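Talk notes, coaching evening at Clotthorpe, November. Keep to 20 minutes, then questions.

## Opening

- Thanks to Tirta Rondonuwu for setting this up.
- I took over at Velham in the middle of a season, with three training sessions before the first match. Tonight is what I did with those three sessions and what I would change.
- Ask who in the room has started a job mid-season. Wait for hands.

## What I walked into

- Squad had been playing a flat back four for two years. Both fullbacks liked to go forward and the gap behind them was where most of the goals came from.
- The previous coach left good notes. I read them all on the first night and used two pages.
- Captain wanted to know one thing: was he still captain. Told him yes before I had my coat off. Settle that kind of question early.

## Session one

- No shape work. Small-sided games, four against four, and I stood and watched.
- Wrote down who talked, who tracked back and who stopped when they lost the ball.
- Mistake: I changed the warm-up. They had their own routine and I should have left it alone.

## Session two

- Walked through the back line at half speed. Goalkeeper does the talking, center backs answer.
- One rule for the fullbacks — if one goes, the other stays.
- Set pieces at the end, defending only. We had no time for attacking corners and I told them so.

## Session three

- Short and light. Eleven against eleven for 15 minutes, then home.
- Named the team the night before the match. Two players were left out and I phoned both of them first.

## The match

- Away at Drivholm. Lost 2–1.
- Their winner came in minute 84, from a throw-in on our left. Both fullbacks were up the field. (Pause here, it usually gets a laugh.)
- Tell the room what I said after: very little. Went over the throw-in at the next session when people had slept.
- Crowd was 1299, the biggest most of our players had seen. I hadn't prepared them for the noise, and the goalkeeper's calls didn't carry past the penalty area. We use hand signals now as well.
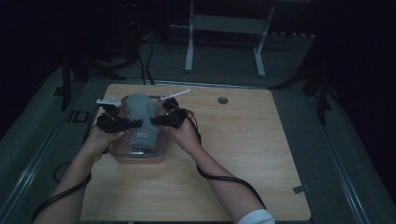
## What I would do differently

- Keep the warm-up.
- Give the set-piece work 20 minutes, and include throw-ins.
- Talk to the substitutes as a group. I spoke to the starters and let the bench guess.
- Leave the formation for a month. I moved to a back three in week two and went back in week four.

## Questions likely to come up

- Budget: don't get into it.
- Youth players: two came through that spring, both from the 2016 intake.
- Raju drill: offer to walk through it on the whiteboard if there's time. Needs eight players and two full-size goals.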